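Lirko software sync, notes
June 4, 2019
Notes: Dzifa Ankrah (typing while talking, sorry for gaps)

Present: control, perception, planning, tooling. Osei side dialed in, dropped twice.

Agenda: bin liner task, grasp timeouts, log tool, Menamgate visit. Started with liner task, rest got squeezed.
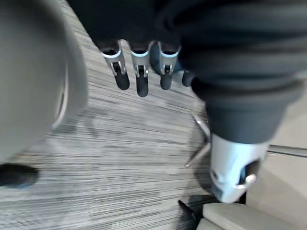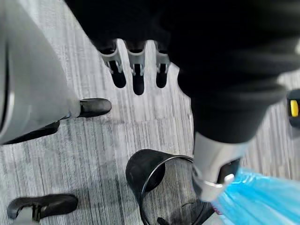
Lounge corner, liner task. Wrist views and head view.

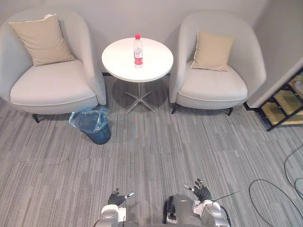
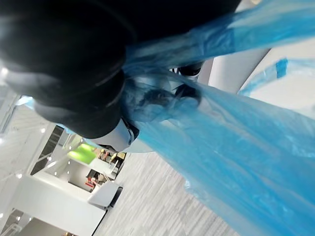 1. Liner task, perception
Bag mask is the weak spot. Thin plastic over carpet, segmenter keeps calling the thin parts floor. Where it's doubled up it does fine. Depth is mostly holes on the bag, so anything downstream that wants a clean point cloud gets junk.
Proposal: stop using depth for the bag at all, take rim pose from head camera and treat the bag as 2D only. Control not happy, wants at least a rough height. Agreed to fit the rim as a circle, get height from that.
Training set needs 200 more labeled wrist frames before retrain is worth the GPU time. Labeling to start now, not after the visit.
Self-mask: arm covers is showing up as obstacle when the other arm comes close to the lens. Sleeve folds aren't in the URDF. Padding the mask is the quick fix, do that first. Real fix is a learned mask, park it.

2. Grasp / control
Grasp-closed check still based on finger current. Useless on film, reads same with or without a bag. Long discussion. Options were tactile threshold, wrist camera check, or just always lift and look. Going with lift and look for now, ugly but simple.
Timeout on close is 3000 ms, goes to 1000. Planning asked for it to be a param instead of hard coded. Yes. Should have been already.
Jitter on left wrist at low speed: control thinks it's the filter, tooling thinks timestamps. Both to check seperately and compare plots, no more arguing in the channel.

3. Planning
Reach into corner between chairs gives weird elbow paths. Planner picks elbow-out about as often as elbow-in and there's no cost on it. Add posture cost, keep weight low.
Chairs are in the collision world as boxes, too fat at the front. Swap for convex hulls. Somebody has to redo this each time furniture moves, so want a script that builds hulls from a head scan. Tooling says two weeks, planning says one. Left open.
Two-arm handoff planner not merged. Tests fail on the Urkasen build box only, pass everywhere else. Dzifa to get a login and look.

4. Tooling
Log viewer now syncs head and wrist streams. Scrubbing still slow on long runs. Cache thumbnails on import.
Wrist streams at 60 fps fill the disk too fast. Do we need it? Perception: no, not for labeling. Control: yes, for the jitter thing. Keep full rate until jitter is closed, then drop.
Run naming is a mess again. Use the template. Please.
Osei asked for read access to the bag runs. Fine, read only.

5. Menamgate visit
Moved to September. They want the liner task start to finish with no operator input. Planning uneasy, recovery behavior is just "go home and retry". Need at least one real recovery, missed rim being the obvious one. Behavior tree for that goes in review next sync.
Demo branch gets frozen two weeks before, bug fixes only.

Actions
Rim circle fit: perception
Padded self-mask: perception, this week
Label wrist frames: everyone, split in the sheet
Close timeout to param: control
Lift and look check: control with perception
Posture cost, hulls: planning
Urkasen login, handoff tests: Dzifa
Thumbnail cache: tooling
Missed rim recovery tree: planning, draft befor next sync

Not covered: simulator upgrade, calibration drift. Carry over.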